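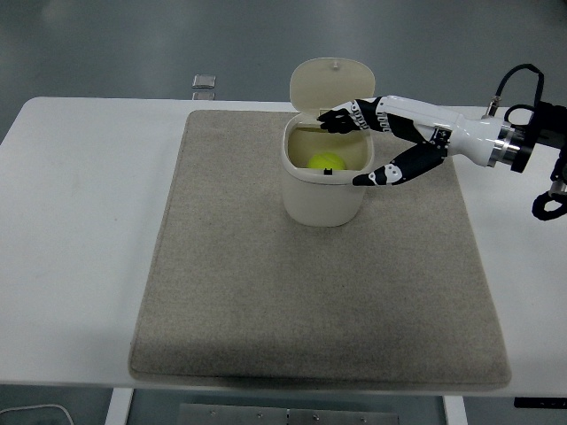
Fustmont opens its shared-workshop robot arm plans to home builders

CÁCERES, November – Fustmont, the members' workshop in Cáceres, has released the plans, parts list and control software for its bench-mounted arm and hand. The files are free to download from the workshop's website and may be copied, changed and built by anyone for private or teaching use.

The project, named Ornard, took nine months of evening work. It pairs a white forearm with a jointed black and white hand, and is meant for small jobs at table height: opening a lidded bin, taking out a tennis ball, putting it back and closing the lid. The bin and ball have been the workshop's standard test since spring, and the release includes the settings used for them.

Members work over a beige felt mat laid on a plain white table. The mat stops light objects skating away when the fingers touch them, and the build notes recommend one to anybody setting up at home. Any thick felt will do.

The plans come in two versions. The first is for workshops with a lathe and includes drawings for a metal wrist ring. The second replaces turned parts with ones that can be bought or printed. Both use the same hand and the same cables. Builders should leave plenty of slack at the wrist, as an early version pulled a connector loose whenever the forearm turned fully outwards.

Electronics for the project were supplied at cost by Bratetti, which will also sell a kit of boards and connectors to builders who do not want to source their own. The kit is optional and nothing in the plans depends on it.

Fustmont will run five build evenings over the winter for people who would like help with assembly. Each starts at 7 pm and is limited to three builds at a time. Places are free to members, and visitors pay for materials only. Basic soldering is needed. Programming experience is not, although someone in each group should be comfortable installing software on a laptop.

Known faults are listed in the build notes. The thumb needs adjusting after long sessions, and the lid routine has to be set up again if the bin is swapped for one of a different height. Corrections from builders can be sent in through the project page and will be added to the next release.

Enquiries: Fustmont workshop desk, Cáceres, open weekday evenings.

ENDS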